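Privley publishes fingertip comparison for hand-held grippers, advises buyers to wait

GRENDUNCOMBE, March. Privley, the test lab that reviews gripping hardware for small automation firms, today released its comparison of two fingertip styles on household clothing. The lab does not recommend paying extra for either one.

The study looked at curved fingers with textured pads and at straighter, ridged jaws. Both were run on 89 garments in ordinary bedrooms, for a total of 1182 logged grasps. Suppliers of both styles describe them as ready for laundry work. Privley asked what that claim rests on and got very little back that a buyer could check.

"We were sent a lot of slides," said Lise Sawatzky, who led the tests. "The slides had towels in them. Towels are easy. We wanted sleeves, collars, snaps, padding, all the stuff people really own."

Quilted children's clothing was one of the harder groups. Padding makes a garment easy to grab and hard to grab well, and the lab's scoring treats those as separate results. A grasp that takes hold of a bunch of cloth in the wrong place counts as a miss, even if the garment comes up off the bed.

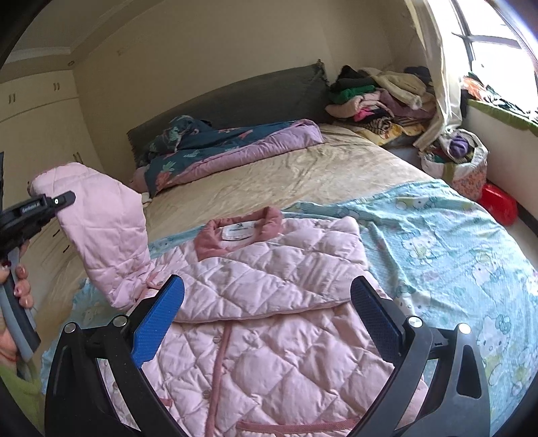

Textured blue pads open over a quilted child's jacket while a second jaw holds up one sleeve.

Sestis, which supplied the padded fingers, lists them as good for 4000 cycles before the pads need changing. Privley did not run enough grasps to confirm or reject that number and says so in the report. It does question whether a cycle count measured on flat cotton tells a buyer anything about snaps and ribbed cuffs.

The lab was no kinder to Peng, whose controller was used for the force readings. Readings from repeat grasps on the same sleeve disagreed often enough that Privley left them out of the final scores. Peng has been given the raw logs and has not yet replied.

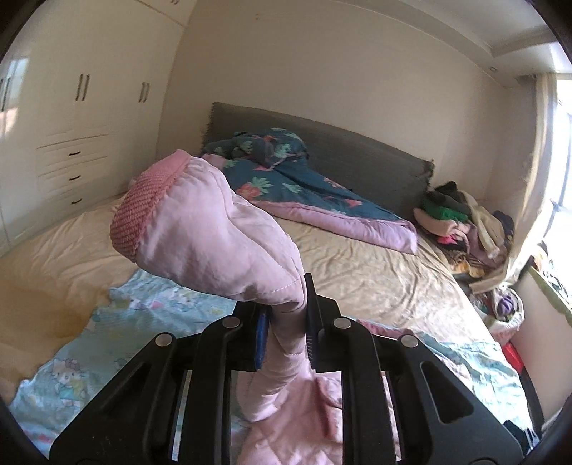

Jaws closed on a narrow bunch of pink quilted fabric, with the ribbed cuff at upper left.

"I don't doubt these things can pick up a jacket," said Ghislain Lapointe, who reviewed the data for the lab. "So can a clothespin. Show me the same grasp on the same seam, over and over, with somebody else holding the tool."

All grasps in the comparison were made with hand-held tools, so the results say nothing about how the same fingers would do on a robot arm. Privley has no date for an arm test.

The full report, including the failed grasps, is available from the Privley office on request. Suppliers who want their fingers included in the next round must send production parts, with no hand-picked samples, and agree to publication before testing starts.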